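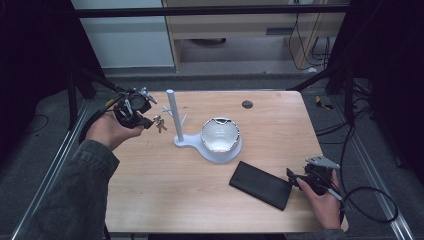 Figure 3. Entryway tidying task. Two hand-held grippers, a small bunch of keys in the left jaws, and the stand with its hooks and bowl.

4.2 Gripper State from Wrist Views

Our first policy treated jaw width as one more number to regress, and it regressed it beautifully. It also closed on air with great conviction. The tidying task in Figure 3 was chosen because it looked easy: small everyday things, one table, one stand to put them on. We had set aside the afternoon for it. The data loader alone took until May.

Nikier, our perception stack, runs a shared image encoder over each wrist view and a separate one over the head view. Features are fused late, after each stream has been aligned to the head clock. Early fusion scored slightly better on held-out demonstrations and considerably worse on everything we cared about, so it survives only in the appendix, where Aigars Hunt can visit it.

The training set holds 385 demonstrations. We dropped 46 for clock drift between the left and right streams, mostly recorded before the sync patch of 27 Apr 2022. Before the patch, the loader matched frames by index, a method that works well whenever nothing has gone wrong.

Most wrist frames contain no graspable object at all. They show tabletop, and the jaws, and perhaps a blurry piece of something white at the far side.
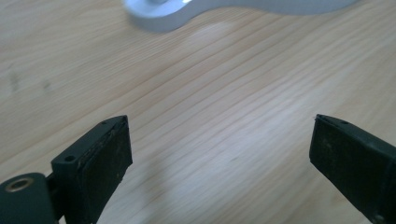 A policy trained on uniformly sampled frames learns that the world is made of wood grain, and it is usually right. We therefore resample by predicted contact: a small classifier, Rillex, scores each frame for how soon the fingers will touch something, and frames near contact are drawn 3 times as often. Rillex sees only the wrist view. Giving it the joint history as well made it lazy - it learned the rhythm of our demonstrators and stopped looking.

Flat dark objects remain the hard case. Black pads against black leather leave the encoder very little edge to work with, and the depth estimate tends to place both on the same plane. We tried contrast normalization, which helped, and a learned segmentation prior, which helped the person who wrote it to graduate. The released planner, Bellamy, uses normalization only and treats any closed-jaw reading near a flat object as ambiguous until the next replanning step.
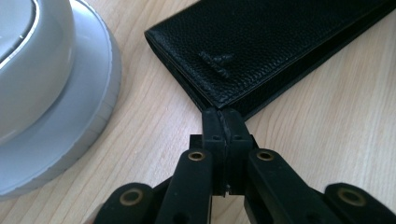 4.3 Replanning Rate

Bellamy replans every 253 ms. Faster rates made the motion nervous, and slower ones let the planner commit to grasps it had already begun to doubt.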